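Section 5: Setting Up the Unnithan 785 Trail Camera

This section covers mounting and first use of the camera on deer and elk trails. Read it in full before going into the field.

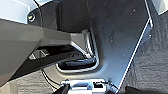

Written by Saranya Venkataraman, Field Documentation, Unnithan

Before you leave home

1. Install fresh batteries, following the marks inside the tray.
2. Insert the memory card and format it from the Setup menu. A formatted card holds roughly 3,000 photos at the standard setting.
3. Set the time. Game activity reports depend on it.
4. Confirm that trail cameras are permitted where you plan to hunt. Rules differ between public and leased land and may change during the season.

Note: The Udley mounting strap is packed separately from the camera. Store both in a dry place between seasons.
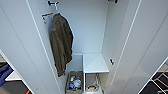
Locker with both doors open

Mounting the camera

5. Choose a straight tree beside the trail, within 50 feet of the spot you wish to watch.
6. Pass the strap through both rear slots and tighten it at chest height.
7. Face the camera north where possible. Low sun causes false triggers.
8. Clear grass and small branches from in front of the sensor.

CAUTION: Do not mount the camera from a tree stand unless you are wearing a full-body harness attached to the tree.

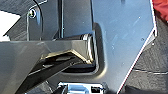

Saranya Venkataraman

Testing

9. Turn the switch to TEST and close the cover.
10. Walk across the trail at a normal pace. The red light blinks each time you are detected.
11. Turn the switch to ON - the light goes out after one minute - and leave the area by the route you came in.

Note: If the light does not blink, lower the camera slightly and repeat step 10.

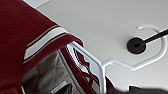

Maroon fabric with white striped trim

Settings for the Trostitden and Drurgate mounts are listed in Section 6.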